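Visita a Clemberg, pista y taller

Apuntes a vuelapluma, que mañana madrugo y si no lo escribo hoy no lo escribo.

15 de abril de 2004. Jornada de puertas abiertas del club de atletismo de Clemberg. Fuimos por lo de la pista cubierta, que lleva abierta desde noviembre y de la que en nuestro club se habla mucho y se sabe poco. Dos horas y media de coche, obras a la entrada, aparcamiento en cuesta. Llegamos con la charla empezada.

Nos recibió Kristýna Kopecký, que lleva el grupo de fondo y medio fondo. Habla rápido y enseña más rápido todavía. Primero la pista: anillo de 200 metros, cuatro calles, peraltes fijos. El suelo lo ha puesto Nelteck. Duro para mi gusto, los de velocidad encantados. Nosotros que venimos del cross lo notamos en los gemelos a la segunda vuelta. Calzado de clavo corto obligatorio, y lo miran en la puerta, a dos de los nuestros los mandaron a cambiarse.

Recta central para salidas y vallas. Foso de longitud al fondo, arena recien cambiada. La zona de altura comparte espacio con el calentamiento y ahí se lía, en cuanto hay dos grupos a la vez toca esperar. Lo pregunté y Kopecký reconoció que es lo peor del edificio.

Gradas: 600 asientos. En la última reunión metieron 691 personas contando las de pie, y dice que no lo repiten. Se ve bien desde todas partes menos desde la esquina del marcador.

Luego la sala de cronometraje. Pequeña, calurosa, muchos cables. Usan un sistema de Jelínek para la foto de llegada y los dorsales los siguen apuntando a mano como respaldo. Me gustó eso. En nuestro cross del año pasado se cayó el ordenador y tardamos toda la tarde en sacar la clasificación de juveniles, todavía me lo recuerdan los padres.

Pausa para comer algo y al circuito exterior.

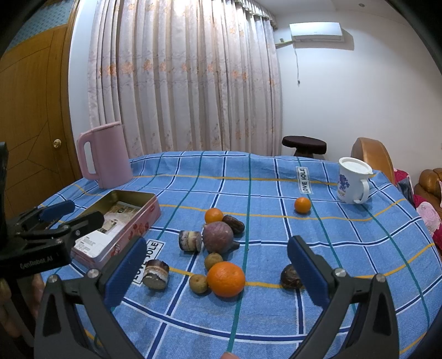 El circuito sale por detrás de la pista, cruza el camino y se mete en el bosque de Trellholm. Vuelta de dos kilómetros, con una subida larga y una bajada mala, de raíces. Lo hicimos al trote con los infantiles del club, 25 chavales que nos esperaban en cada cruce con cara de aburridos. Barro en la parte baja, seco arriba. Para una prueba escolar yo quitaría la bajada, para absolutos la dejaba tal cual.

Ahí en Trellholm quieren organizar un campo a través por equipos. Puntúan cuatro de seis, salida ancha en el prado, meta dentro del recinto. Me falta saber qué hacen con los autobuses, porque en la cuesta del aparcamiento no da la vuelta ni una furgoneta.

Cosas que me traigo apuntadas:
Las series cortas las hacen en grupos de 20 como mucho, con salida escalonada. Nosotros salimos todos a la vez y así nos va.
El material de vallas va en carros con ruedas. Pedir precio.
Los cadetes entrenan cuatro dias, no cinco. Quitaron uno en invierno y según Kopecký hubo menos lesiones de tibia. Sin datos, pero me lo creo.
Vestuarios justos. Duchas bien.

Lo que no vi: el gimnasio, cerrado por limpieza. Y la sala de fisio, que estaba ocupada.

Nos invitan a entrenar allí un fin de semana antes de la temporada de cross. Hay que contestar pronto y decir cuántos vamos. Los interesados que me lo digan en la pista, por telefono no que luego se me olvida.

Las hojas con los entrenamientos que repartieron las tengo yo, haré fotocopias.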